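Kelus Two-Hand Unit – Installation and Safe Use Guide
Section 4: Safe Distance, Hand Checks and Start-Up in Shared Rooms

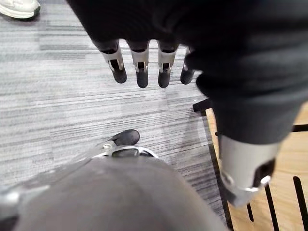
4.1 Scope

This section applies to every Kelus unit that is powered in a room where people may walk, sit or work. It covers the standing distance, the pre-start check of the hands and sleeves, and the order in which the drives are switched on. It does not cover battery service (Section 6) or removal of the arm from the column (Section 9). The rules apply equally when the arms are raised, when they are parked, and when the hands hang with the fingers pointing at the floor. A hand in that posture is easily taken for a unit that is switched off. The posture of the fingers gives no information about the state of the drives, and a person whose shoes are on the same stretch of carpet as the hand must be treated as inside the working area until the operator has confirmed otherwise at the panel.

4.2 Terms used

Operator: the person holding the enable switch.
Observer: any other person in the room.
Working area: the floor and the space over it that either hand can reach, plus the margin in 4.3.
Sleeve: the fabric cover over the hand and forearm.
Cuff: the metal ring section between the forearm and the hand.

4.3 Standing distance

1. Measure the full reach of each arm from the center of the column with the fingers straight.
2. Add a margin of 330 mm on all sides.
3. Mark the result on the floor. On carpet, use low-tack tape made for textile floors. Striped or patterned carpet hides thin lines, so the tape must be at least 20 mm wide and of a solid color that stands out.
4. Move all loose furniture out of the marked area. Chairs and stools with open slats or rails need particular care – a fingertip can enter the gap between two slats and be held there when the arm moves sideways.
5. If a seat or table is part of the task, fix it in place and enter it in the room plan. Keep the cuff clear of its edge rails throughout the planned motion.

NOTE: The marked area is measured again whenever the column is moved, even if it is returned to the same place.

4.4 Pre-start check

Carry out this check with the drives off and the enable switch on its hook.

1. Check that the panel shows OFF. Wait 4 seconds before touching either hand.
2. Inspect the sleeve for tears, loose thread and folds. Pull the fabric back from the finger joints so that no edge lies over a hinge.
3. Inspect each finger joint. The hinge pins must sit flush. Remove lint and carpet fiber from the joint openings with a dry brush. Do not use compressed air.
4. Inspect the rubber fingertips. Replace any tip that is split, hardened or turning on its mount. Tips are replaced singly; there is no need to change the full set.
5. Bend each finger by hand through its range and let it return. A finger that stops short is reported and the unit is not started.
6. Inspect the cuff. The recessed panel must be closed and any clip near it seated.
7. Confirm that the two hands are not touching each other.

CAUTION: Do not check the fingers with your own fingers between the joints. Hold the fingertip and move it from the end.

4.5 Start-up

1. The operator announces the start aloud. Observers move outside the tape and answer.
2. Take the enable switch off its hook and hold it in the middle position.
3. Turn on the column drive, then the arm drives, then the hand drives. The Tan controller will refuse any other order and show a fault.
4. Let the unit run its self-test. Both hands open and close once during the test. Hand speed is limited to 200 mm per second and must stay at this setting in any room with observers.
5. Stay at the panel until the READY lamp is steady.

WARNING: Release the enable switch at once if any person steps over the tape. Do not wait to see whether the person steps back.

4.6 Footwear and clothing

Closed shoes are required for the operator and for observers. Laces are tied and tucked in. Lanyards, scarves and wide cuffs are removed or secured before anyone crosses the tape, including during service with the drives off.

4.7 Records

Enter each pre-start check in the unit log with the time of day and the initials of the person who made it. Faults found under steps 3 to 5 of 4.4 are entered with the hand (left or right) and the finger counted from the thumb side. Copy fault entries to Hirkumik service at the end of the shift.

Logs are reviewed each July. Sites served from the Drorport office send them to Kimie Miyazaki; all other sites send them to Qiuyue Meng. A site may set stricter distances than those in 4.3 but may not reduce them without written approval – verbal approval from a visiting technician is not valid.

Continue with Section 5, Teaching Positions by Hand.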